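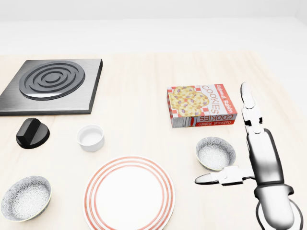
A single electric burner on a pale wood tabletop.

How to set up a meal rota for a family stuck at home

When sickness goes through a street and people are told to stay in, the first thing that goes wrong is usually supper. Our little group in Sibiya learned this back in March, and I've been meaning to write it all down ever since (Lingyun Tan kept nudging me, bless her!).

Start with one phone call. Ask the family what they can eat, who is ill, and whether anyone is well enough to heat things up. Please do ask about allergies, even if you've known them for years.

Next, find 5 cooks. You can manage with fewer, but people get tired, and a tired cook is a cook who drops out. Give each one an evening and write it on a single sheet that everybody can see. We used a shared page on Doketti, though a piece of paper stuck up in the hallway did just as well for our older neighbors.

Pack the food in dishes you don't need back, and put the name of the meal and the heating time on the lid. Leave it on the step by 5:30 p.m., ring the bell, and walk back to the gate. Wait there and have a chat if they feel up to it – Tipene Tuhiwai says the chat did him more good than the soup, and it was very good soup.

After two weeks, call again and ask if they'd like to carry on. Some will say no just to be polite, so I generally offer one more casserole anyway.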